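Office Services & Facilities Board > Workplace talk > Robots on the evening shift, anyone else?

deskmover_31
Posted May 17, 2020

So management at our Dravville building is looking at a humanoid for the evening reset. Chairs back under desks, guest chairs straightened, meeting rooms put back how the booking sheet says. 5 of us do it now, two floors. We got told "no one is losing hours" and then the December rota came out as a draft with three names on it. Draft, sure.

Anybody been thru this? Not after a sales pitch. What changed for the people.

Favholm_nights
Went thru a smaller version. Floor scrubber, not a humanoid. Hours stayed the same, the work got worse. You spend the shift moving stuff out of its way and then you do the corners.

m.sison
Marilou Sison here, shift lead, different site. We're at the simulation stage with ours. They model the rooms first and run the robot in there before any real one shows up. Supplier sends us stuff to comment on and I make my crew look at it, they know the rooms and the supplier doesn't.
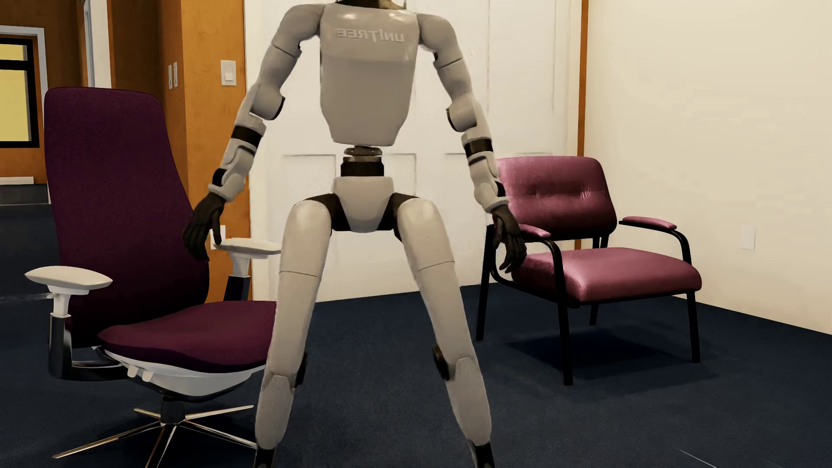
Sim render, Unitree humanoid between the desk chair and the guest chair.

First thing my crew said — where are the casters going to go. A desk chair on carpet doesn't roll straight, you kind of hip it around. The pink one has four legs and no wheels, so that's a lift or a drag. Two different jobs. The supplier had it down as one task, "chair".

deskmover_31
ok that's useful. Did they pay your people for the commenting?

m.sison
Not at first. I asked. Now it's 60 minutes a week on the clock, each.

Baranauskienė
Going to be the unpopular one. I did chairs and tables for years and my back is shot. If a machine wants to drag furniture at 10 at night let it. The fight should be about what the freed up hours turn into.

Favholm_nights
They turn into nothing. That's the fight.

Baranauskienė
At yours maybe. At mine two people moved to the daytime desk, same grade. It was in writing before anything got delivered. Get it in WRITING.

tallpaul_fm
Looking at that render, door right behind it and a chair either side. How wide is that gap? Our small offices are tighter and full of bags and cables. A tidy sim room tells you zip about ours.

m.sison
Don't have the gap, will ask. And yeah the clutter thing, we sent that back too. They're adding bags. Lettering on the chest is backwards as well, so somebody flipped something. I want to know if left and right got swapped anywhere else before they tell me which side of the desk it works from.

tallpaul_fm
ha, good catch. Ask for the failure list too. Not the success rate, the list.

deskmover_31
How many rooms is yours doing?

m.sison
Up to 310 in the plan, if you believe the plan. I'd start with one corridor.

Favholm_nights
And who gets called when it's stuck in a doorway? Bet it's the cleaner, no training, no extra pay. Was us with the scrubber.

Baranauskienė
Agree with you there. Name the role, pay the role.

deskmover_31
Meeting is next week. Taking in: the written thing about hours, paid time for comments, who does the un-sticking. Adding the wheels vs legs question too becuase I want to see their faces.

Dridby_ops
Ask about the rota draft first, before they get the slides up.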